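We use cookies to give you the best reading experience. By continuing to browse, you accept our use of cookies. Accept | Manage preferences

Reading time: 8 min

3. Materials and Station Layout

3.1 The assembly surface

The study looked at how loose and dry foods behave on a shared sandwich assembly surface, and in particular at where small fragments come to rest during ordinary work. The station was set up in the Lilletlow teaching kitchen in July and was kept in the same position for all sessions. A white tabletop was chosen for the whole series so that crumbs of bread and pieces of vegetable would stand out against it.

Work was carried out on and next to a white tray placed lengthwise on the table. The tray served as the common area, where a bun was opened, filled and closed. Breadsticks and other dry side items were also passed across it before being set down. The protocol did not allow the tray to be wiped during a session. Fragments from one order therefore remained in place while the next was prepared, and the count taken at the end of a session reflects the full run of work and cannot be assigned to a single order. 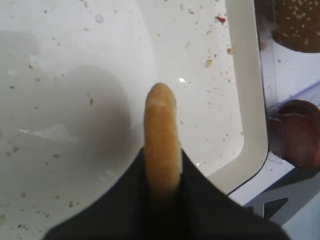
Dry baked goods were treated as a separate group from the soft buns. Their crust breaks under light pressure, and the pieces it gives off are small, hard and easily moved by a sleeve or by the next item placed nearby. Soft buns shed less at the crust and more at the cut face. In the session records, fragments were sorted by color and texture into bread, leaf and other, and no attempt was made to assign a bread fragment to a particular product. Earlier trials under the Prumeo protocol had attempted this, and the two readers disagreed too often for the results to be kept.

Each session covered 20 orders. Fifty sessions had been planned. The first eight were used to settle the layout and are not included in the results.

3.2 Dividers and compartments

The area around the tray was divided by clear plastic walls and rails. Clear material was preferred so that a person standing at the station could see the contents of every compartment without leaning over the food. The walls follow the sides of the tray, and the rails run across the table to mark off the compartments on the left and on the right. Sliced items and spare bun halves may be kept in the compartments. Shredded vegetables are kept in a container on the tray itself, for the reasons given in Section 3.3.

The compartments were not lined. Paper liners had been used in the Kivi layout, where they were found to lift at the corners and to carry fragments with them when a slice was taken out. Without a liner, a slice may slide or tip against the wall. This was accepted as part of normal use, and items found on edge were left as they were until needed.

Figure 4 presents the layout in use. Purple cabbage and green lettuce share one container toward the far end of the tray, and an open bun half has been placed nearer the front. Small crumbs are present over the tray surface, and several thin pale strands have come to rest on the rail beside the tomato slice.
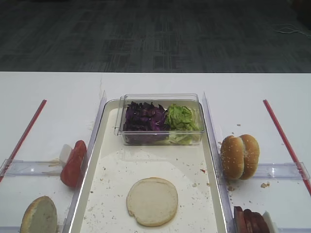

Figure 4. Assembly station with the central tray, shared vegetable container and clear plastic dividers.

3.3 Placement of shredded vegetables

Shredded vegetables gave rise to most of the discussion during planning. A separate container for each vegetable would have kept the colors apart and made refilling simpler, but it would also have doubled the number of rims over which shreds must be lifted. Shreds are most often dropped at the rim. A single container was therefore adopted, with the two vegetables side by side and no wall between them. Some mixing along the line where they meet was expected and was not recorded as a fault.

The container was filled to the same weight at the start of each session, 200 grams of each vegetable, and was not topped up. Distance from the container to the open bun was left to the person preparing the order. Fixing this distance was considered, but those who took part in the layout sessions tended to draw the bun closer as the container emptied, and a fixed position would have removed a habit that the study was meant to observe.

3.4 Rails, holders and edges

The rails require separate comment. A flat surface can be inspected at a glance, while a strip with raised edges forms a shallow channel in which fragments may lodge. The same is true of the places where a strip meets its holder. Under the Tramivora cleaning schedule, which was followed without change, rails were brushed along their length at the end of each session and the holders were opened once a month. Fragments brushed from a rail were collected and counted apart from those on the tray.

Wear was also noted. Clear strips with visible scratches were kept in service unless they no longer sat firmly in the holder, so that the surfaces studied would be close to those found in a working kitchen.

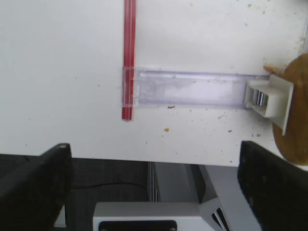 3.5 Counting procedure

At the close of each session, all food was removed and the table was left undisturbed until both readers had completed their counts. The tray, the compartments and the rails were counted in that order. Fragments lying across a boundary were assigned to the area holding the larger part. Where this could not be decided by eye, the fragment was entered under the tray. Very fine dust from crusts was not counted and was recorded only as present or absent for each area.

The two readers worked from separate sheets and did not confer until both sheets had been handed in. Differences were settled by a joint recount of the area concerned.

12 shares | 3 comments

Subscribe to our newsletter to receive new articles by email.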